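Search this site
Enter keywords

Oct 12, 2023

Lab section ran long again. The assignment is still table clearing, stage two: bowl and plate on a patterned cloth, arm fixed behind the table, one attempt per reset. Our group is using the Ponora controller and the Barta planner, the second of which I now understand well enough to dislike.

The morning went to calibration. The table plane was tilted relative to the base, and every approach near the right side came in low. I re-ran the routine with the longer point set and the tilt went away. Saved as profile 187. The old profile stays on disk until the report is in.

The afternoon went to segmentation. The cloth is hard on it: thick black lines break up the rim of a dish, and the white bowl on a white rectangle loses its near edge completely. The Cernness group swapped in a plain gray cloth and got clean masks by two o'clock. The course sheet permits that. We voted to keep the pattern and take the lower score if it comes to that. Training set is at 3,685 images against a required 3,000 — enough, but too many of them show the bowl in one place.

The clothespin is the graded part. It has to come off the rim before the plate moves, and the fingers have to come down beside it without tipping the plate. I wrote the approach as a straight vertical descent with a stop above the rim, then a short move left. The stop is there so I can check the offset by eye.
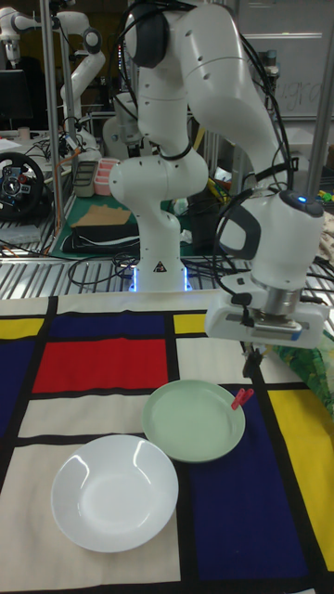

Arm over the plate rim, clothespin just below and left of the fingers.

Logged the pose and the joint values. Left to do before the March demo: a force limit on the descent, a wrist path that keeps the cables slack, and a decision on whether the bowl or the plate goes first. I favor the bowl, as the plate overlaps its back edge only slightly. Dresilitz format for the log files, line 973 of the handout, which I had missed until today.

Posted in: Lab Diary, Robotics Class, Manipulation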